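Print this page | E-mail this release

Clarnia opens its doors to summer language students

Clarnia, the home-stay network for people learning English, is opening bookings for its summer programme this May, and we could not be happier with how many families have come forward! There are 60 host homes on the list, every one of them within walking distance of a bus to the Flirkent study centre.

Students stay for four weeks, have breakfast and an evening meal with their hosts, and spend their mornings in class. Afternoons are free for museum trips, football, baking or just a good long chat over the washing-up (often where the best English gets learnt).
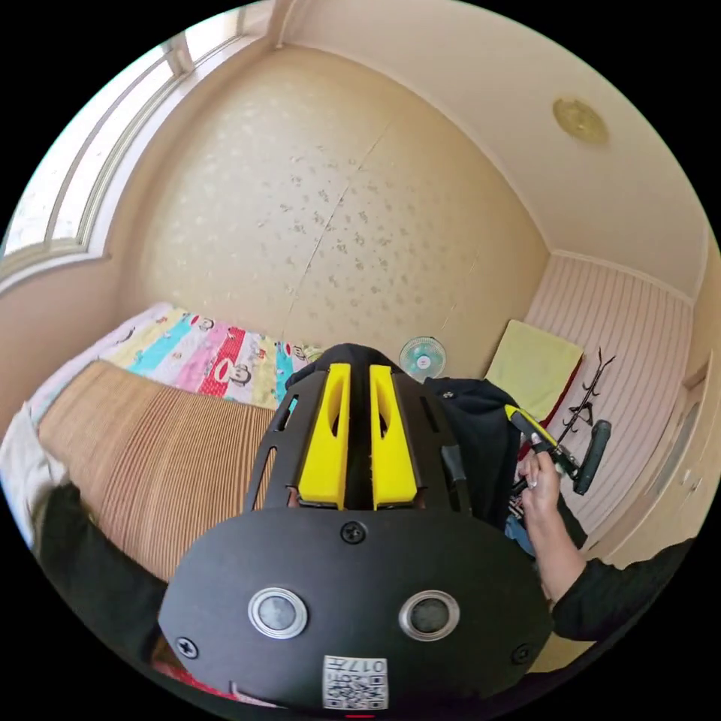 A small bedroom. Hosts receive the Clarnia room guide before their first guest arrives.

"I stayed with a family myself at nineteen and we still write to each other," said Margarida Sampaio, who runs the programme. "They taught me to make a proper crumble – and to argue about the weather. I would love every student to go home with stories like that."

New this year is a Thursday supper club at the Bouvier Rooms, where hosts and students cook for each other. Doors open at 6.30pm and everyone is welcome, little brothers and sisters included.

Families who would like to host can ask for a pack from the Clarnia office.

Contact: Clarnia Press Desk | © Clarnia | Back to top
This site uses cookies. Accept | Settings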